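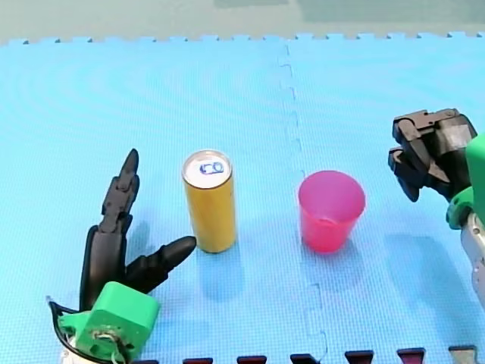 Does Reading Aloud Help You Remember? A Report on Our Spelling and Memory Project

Farzana Rind, Unai Gallardo and Lizelle Modise
Supervised by Vesela Kadrić
17 April 2025

Why we chose it

Lizelle reads everything out loud when she revises, and Unai can't stand it (they share a desk in the library, so this came up a lot!). She swore it helped her remember, he said it only felt that way, and by the end of the week we had our project. We looked for earlier work and found that psychologists call this the production effect: words you say yourself tend to be remembered better than words you read silently. We wanted to see whether it would show up with pupils at Prornley, using words we had picked ourselves.

What we did

We asked 30 pupils to take part. Each of them got a list of everyday nouns, printed in two colours. Blue words had to be read silently and black words had to be said aloud, in a normal speaking voice. The colours were swapped for half the pupils, so that no word was always a spoken one. After the list came a short break with a simple maths sheet, which stopped people from just repeating the last few words in their heads. Then they wrote down every word they could remember, in any order.

Choosing the words took far longer than we expected, and we loved it. Our first list had "thunder" and "lightning" on it, and of course anyone who remembered one got the other for free. Remedios Manzano from the English department went through our second version with us and spotted a few more pairs we had missed, such as "kettle" and "spoon".
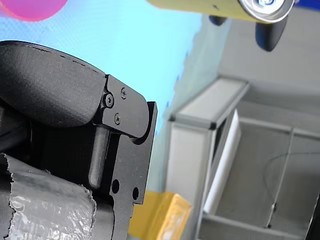 We also had to decide what to do about spelling. Someone who writes "biscit" has clearly remembered the biscuit, so we marked it right. Plurals were fine too. Words that were never on the list went into a separate column, and some of those were wonderful – one pupil gave us "walrus", which we still can't explain.

What we found

Altogether the pupils remembered 621 words, and more of them were spoken words than silent ones. The pattern wasn't the same for everyone, though. 2 pupils did better on the silent words, and one of them told us she had felt shy about speaking up and was thinking about her voice the whole time. That made us wonder how much the room and the company matter.

What we would change

We tested people in small groups, so they could hear each other, and that is a real weakness. A silent word for you might be a word your neighbour has just said! Next time we would test one person at a time. We would also like to try whispering, and to ask everyone again a week later to see what has stuck.

Unai now reads his chemistry notes aloud, but only at home.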